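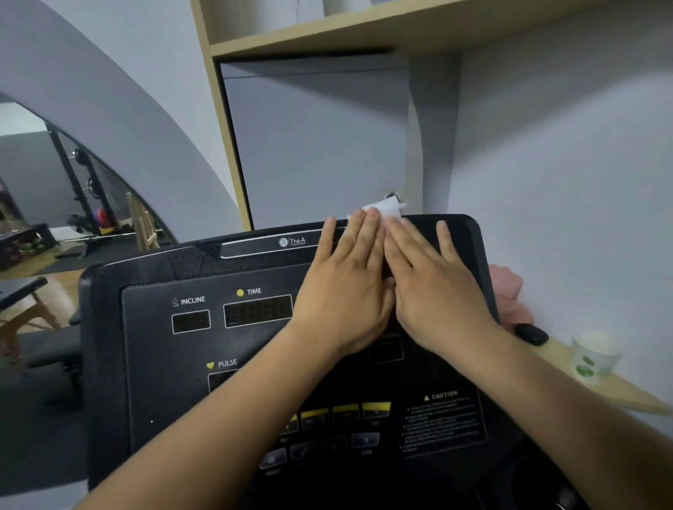

Lurnby Task Library: Frequently Asked Questions

The Lurnby Task Library is a licensed collection of household and light commercial cleaning tasks performed by people and prepared for teams that develop robots. It is published by Norero. The answers on this page apply to the current release. Terms for earlier releases are set out in the license agreement that came with them.

General

What does a license include?

A standard license covers the video files, a written label for each segment, a task sheet for each activity, and access to the support desk. The current release contains 909 sessions. Hand tracking files are provided with the extended license only.

Who may apply?

Companies, universities, and independent laboratories may apply. Applicants are asked to name one person who will be responsible for storage and access. Licenses are not issued to individuals for personal use.

Is a robot or any other hardware supplied?

No. Norero does not sell or lease robots. Customers who require a test arm may use the Garix loader, a free program that converts the library into the formats accepted by most common training tools. The loader is maintained by Norero and may be installed on as many machines as the customer wishes.

Tasks and Equipment

Which tasks are covered?

The library is arranged in 13 task families. These include clearing tables, folding cloth, loading shelves, wiping flat surfaces, and wiping equipment controls. A full index is sent with every quotation.

Why is exercise equipment treated as a separate family?

Customers who work on cleaning robots for gyms and apartment buildings asked for it. A treadmill console places several kinds of surface within reach of one another: a sloped display, raised keys, a storage tray, and deep round cup holders. A wiping motion that is suitable for a countertop will often press keys or miss the corners of a tray when it is used on a console. The separate family allows these motions to be selected without sorting through kitchen and bathroom sessions.
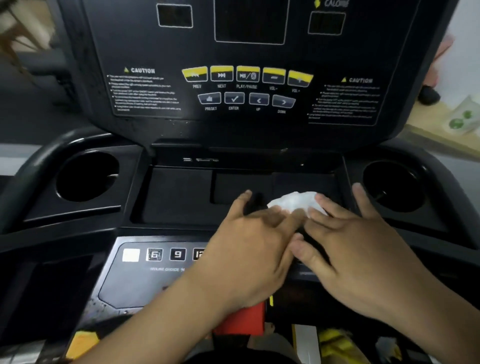 Equipment controls family: two-handed wiping of a console storage tray with a tissue.

Are both hands always used?

No. The person performing the task is free to use one hand or two, and the label records which. Customers with single-arm robots may filter the index by this field. Overlapping hands are marked with a separate flag, as they can affect the quality of hand tracking.

What cleaning materials appear?

Paper tissues, cloths, and sponges appear across the library. The material is named in the label for each segment. Brands of cleaning product are not recorded.

Are the surroundings cleared before a task is performed?

They are left as they are in normal use. Cups, cloths, and small personal items may be present near the work area. Customers who need plain backgrounds should consider the Oprea add-on, which contains a smaller set of tabletop tasks performed against a gray screen.

Labels and Quality

How are segments divided?

A new segment begins when the hands move to a different part of the object or when the material is set down. On a treadmill, the display panel, the key rows, the tray, and the lower control strip are labeled as different parts. Each segment is read by two reviewers. Where they disagree, the segment is passed to Sebastian Radu, who leads the labeling group, and his decision is entered in the record.

How are safety controls handled?

Stop buttons, pull cords, and similar controls are given their own label whenever a hand comes near them or rests on them.
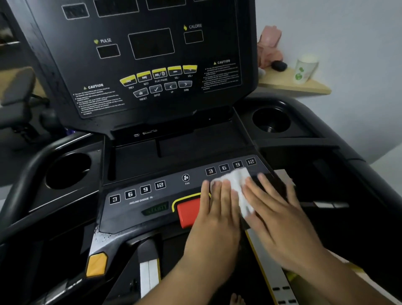
The label notes contact only. It does not state whether the control was pressed, and it should not be used as evidence that a machine was powered or unpowered. Customers planning to operate a robot near live equipment remain responsible for their own risk assessment and should follow the instructions of the equipment maker.

Can errors be reported?

Yes. Reports should give the session number and the segment number. Corrections are gathered and issued as a patch file, and license holders are notified by email. A patch does not change the session numbering.

Pricing and Delivery

What does the library cost?

The standard license is priced at $2000 per year for universities. Company pricing depends on the number of sites and is given by quotation. The extended license and the Oprea add-on are charged separately.

How long does a license last?

The term is 12 months from the date of delivery. Models trained during the term may be kept and used after it ends. The source files must be deleted unless the license is renewed.

Is a sample available?

A sample of nearly every task family is available on signature of a short evaluation form. The sample may be used for internal testing and may not be published.

When is the next release expected?

The next release is planned for November. Current license holders will receive it at no added charge.

Whom should we contact?

Licensing inquiries should be addressed to Harriet Haddad, Customer Licensing, Norero. Technical inquiries should be submitted through the support desk, with the license number in the subject line.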